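The Lorkham Winter Dance

The drum had to be at the fairground by four, and at ten past three it was still in my kitchen, because the door to my kitchen was narrower than the drum.

It had gone in fine. I want that on the record. In December the drum had come through that door with an inch to spare, and I had told the whole Lorkham dance group that I would look after it until the spring gathering, restring the one side, and bring it back better than it left. Then my landlord put in a new door frame as a kindness.

"Take the legs off," my aunt said on the phone.

"It doesn't have legs. It has a stand. The stand is already in the truck."

"Then take the door off."

I had taken the door off. The door was in the yard. A neighbor's cat was sitting on it.

My aunt has danced at every Lorkham gathering since before there was a parking lot, and she speaks of the years the way other people speak of wine. The year of the mud. The year the generator caught fire and they danced by headlights. The year the people from Nirano brought 600 pieces of fry bread and went home with none. I could already hear how she would say this one. The year my nephew kept the drum in his kitchen.

"There are going to be 3,000 people here," she said. "They have come to hear a drum."

"There are other drums."

She let that sit there until I apologized for it.

I tried tipping it. A drum that size doesn't tip so much as consider tipping, and then it rolls. It rolled into the refrigerator and made a sound so deep and so beautiful that I felt it in my back teeth, and every dog on the street answered. I had been restringing the thing for months and I had never once hit it properly. Now a Frigidaire had beaten me to it.

"What was that?" said my aunt.

"Tuning."
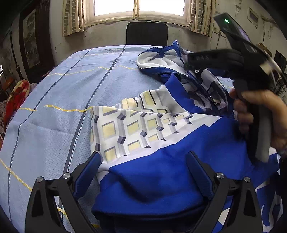
The window over the sink was wider than the door. I'd known this for twenty minutes and had been hoping it would stop being true. On the other side of the window was a drop of five feet into my landlord's roses, which he had also put in as a kindness.

I called the bakery on the corner, Sakulach, where I buy too many rolls and therefore believe I have friends. I asked if anyone there was strong. Two of them came over in their aprons, still floury, a tall one and a wide one, and they stood in my kitchen and looked at the drum, then the door, then me.

"How did it get in?" said the tall one.

"It was a different door."

They nodded as if this happened a lot.

We took out the window. The wide one had opinions about windows and it came away in a single piece, which impressed me until he mentioned that it hadn't really been attached. Then we wrapped the drum in my comforter and both my winter coats, and he went outside and stood in the roses with his arms up, like a man waiting for a baby to be thrown from a burning building.

I have been told since that I should have said some kind of words. My grandfather would have. He'd have talked to the drum the whole way, quietly, explaining the situation and asking for its patience. What I said was "Got it? Got it? Have you got it?" and what the man in the roses said can't be repeated at a family event.

But he had it. The drum went out over the sink, over the sill and down into the flour and the thorns, and apart from one low murmur when it touched his chest it didn't complain at all.

The fairground is nine miles out past the Jafarzadeh tire place, and I drove them at a speed I'll describe as respectful. The bakers came along. They had closed the shop, they said, and they might as well see what it was for. The three of us sat across the front seat with the drum in back under my coats. At the gate a boy in a safety vest gave us parking ticket number 894 and told us performers were supposed to use the other entrance.

"We're not performers," said the tall one. "We're the drum."

He let us through.

My aunt was waiting by the arena in full regalia, shawl and all, with her phone in her hand and her reading glasses on. It was two minutes past four. She lifted the corner of my comforter and inspected the side I had restrung, one lace at a time. Behind her the dancers had lined up, the little ones in front, already bored, hitting each other with their fans.

"It's tighter than it was," she said.

"Thank you."

"I didn't say that was good."

Then she saw the man in the apron, who had scratches up to both elbows and a rose petal stuck to his neck, and she took his hands, turned them over, and asked him if he had eaten. He said he was a baker. She said that wasn't what she'd asked. She sent him and his friend to the front of the food line, ahead of the elders, which I have never seen her do for anyone, and certainly not for me.

I carried the stand.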